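The Bridge Round

The money was supposed to land before lunch, so naturally I had already spent it in my head by ten. New laptops, a real espresso machine, my dentist. I kept the bank page open in one tab and refreshed it so often it logged me out for my own protection.

"Stop looking," Shobha said. She meant me, but she was looking too. I could see the bank's green logo in her glasses.

There are two Shobhas in this story, so bear with me. Shobha Chowdary started Bekent with me, in her garage, on a folding table her mother wanted back. Shobha Nadar was a partner at Stoneo, the fund that had promised us the money. When both of them were on a call I got so nervous about mixing them up that I called everybody "you," including our lawyer.

We made scheduling software for small clinics. I know, I know. My own brother falls asleep when I explain it. But clinics loved it! We had 588 of them paying us every month, and one had mailed us a fruitcake. When you're two people and a folding table, a fruitcake goes a long way.

The phone rang at eleven and it was the other Shobha.

"I want you to hear this from me," she said, and my stomach went straight through the floor. "Anil has some questions."

Anil Bhat was the senior partner. I'd met him once, in October, for the length of one cup of tea. He had asked me how big clinics could possibly get and I'd said pretty big, and waved my arms to show him.

"What kind of questions?" I asked.

"He'd like to see 2,000 customers first."

I wrote 2,000 on my hand, I don't know why. It wasn't like I was going to forget it.
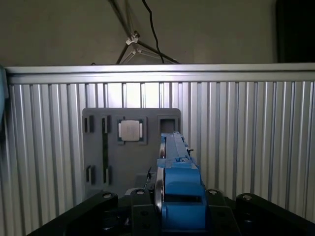
"We have payroll," I said. "We have Subbarao."

Subbarao Kaimal was our first and only hire. He'd left a perfectly good job at Vandell to come work for us, a job with a cafeteria, and he was sitting across the room with his headphones on, nodding along to something and fixing a bug that made every appointment in Ohio an hour late. He gave me a thumbs-up. I gave him one back and felt like a criminal.

"I know," Shobha Nadar said. "I argued. I'm still arguing. Give me until four."

So we had five hours, and I did what any leader would do, which was go sit in my car. My Shobha came out after a while and got in on the passenger side and ate some of the fruitcake from the foil.

"You brought it out here?"

"I wasn't leaving it with Subbarao." She chewed. "How much do we have?"

"Seven hundred in checking. And whatever Sumathi pays us for the onboarding."

Sumathi Suvarna ran the Palaniappan clinics, a little family chain, and she paid late every single month and apologized so sweetly that you ended up apologizing back. I'd never once called her about an invoice. I hate calling people about money, and yes, I see the problem with that in my line of work.

"Call her," Shobha said.

"Now?"

"We're in a parked car with a fruitcake. When were you thinking?"

I called her. I got as far as "Hi, it's about the invoice" before she started in on how sorry she was, and I started in on how it was fine, and Shobha kicked me in the ankle, hard, with a boot on.

"It's not fine," I said, sort of squeaking. "We need it today. Please."

There was a long quiet. I could hear a baby crying in her waiting room.

"You should have said," Sumathi told me. "I thought you people were rich! Would it help if I paid for the year?"

I put my hand over the phone and looked at Shobha, who had stopped chewing. I'm not proud of the noise I made. Shobha took the phone away from me and said, in her best grown-up voice, that yes, the year would help very much, thank you.

Stoneo called at ten past four. I was back at my desk by then, with the number still on my hand, and I let it ring a couple of times while I finished telling Subbarao about his paycheck.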